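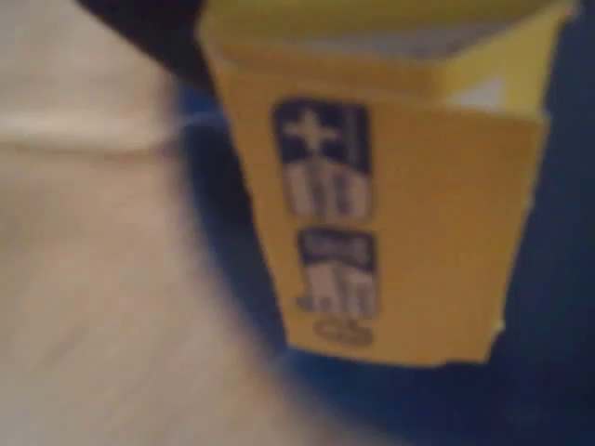 Yellow cardboard box with the dark blue printing on the front.

Vuseseck Boxes - read me first

Hello, and thank you for opening this file before the others. Vuseseck Boxes is a collection about ordinary cardboard packaging: the cartons, sleeves and trays that come into a house full and go out flat. It began as a way of keeping track of what was stacked up in my back hallway, and over time it grew into something I thought other people might like to have.

What you get

The folder called boxes has 254 entries, one for each box. Every entry has a short text note, and most have a picture to go with it. The notes were typed by me, usually on a Friday evening with the radio on, so please be patient with the spelling. Each note gives:

name - what I call the box, such as "tall tea carton"
color - the main color of the outside, in plain words
print - the color and general layout of whatever is printed on it
closure - tuck flap, glued, taped, or open top
remarks - anything else I felt like saying, and I often felt like saying a lot

I kept the color words simple on purpose. There are 12 of them, and they are all listed in colors.txt. Mustard was the one I argued with myself over the longest, and in the end it went in with yellow. If you would like to split them up again, the remarks usually say which shade I had in mind - I do love a good mustardy yellow with navy on it, and you will find I go on a bit whenever one turns up.

How the print is noted

When the lettering can be read, I copy it into the note exactly as it stands, capitals and all. When it can't, the note says "not legible" and stops there. Please don't fill those in from memory, even if you feel quite sure you know the box from your own cupboard. Shapes are fine to write down: a white cross on a dark blue panel goes in as just that, and an oval mark goes in as an oval mark.

The three groups

Stolell is the kitchen group, mostly dry goods and tea.
Magalhães is the bathroom and first aid shelf, which Cauã Sampaio sorted and labeled for me over a long weekend in June. His notes are much tidier than mine.
Mulier is everything else - light bulbs, shoe boxes, seed packets, and 14 cartons I have never been able to place anywhere.

The group names don't mean anything in particular. They were written on the storage tubs when I bought them secondhand, and I got used to them.

Things to know before you use it

Sizes are missing for a good part of the Mulier group. I measured with a sewing tape and lost the sheet of paper.
A few boxes have two entries, one open and one closed. They share a name, with "open" added to the second.
Remarks are cut at 2000 characters, which has only troubled me twice.

Corrections are very welcome. Put them in fixes.txt with the name of the box on the first line, and I'll work through them when the kettle is on. New boxes can go in the folder called waiting until I have found a group for them.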